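Zalthorpe Bench Notes
Monday, 7:40 am

Started comparing two grippers on the shelf restocking task. One is the Drarneo two-finger, the other is the Istetti with the softer pads. Same arm, same controller, 150 tries each.

The Drarneo closes faster. It took 400 ms from command to contact, and the Istetti took 600. I expected that to matter more than it did.

Brushes are the hard item. The handle is smooth plastic and the bristle end pulls the weight to one side, so a grip too far back lets the whole thing rotate. Bottles are easy for both as long as the approach is level.
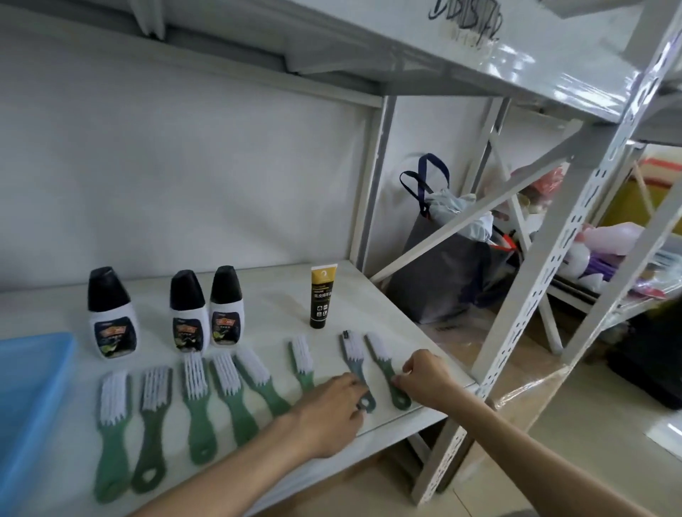

Where you grab counts for more than how hard. Mid-handle works best so far - I moved the default grasp point there for both grippers and started the count over.

Istetti finished first with 118 good placements out of 150. Most of the misses were the pads catching the brush next door. The pads are wide and the row is tight.

Drarneo is still running. It fits between handles better but it slips more on the turn.

Head camera is the Breathnach on both runs. It loses the handle ends when the arm comes in low, so I may add a wrist camera before the next round.

Will post the Drarneo number when it's done. Same shelf, same items, no changes to the lights.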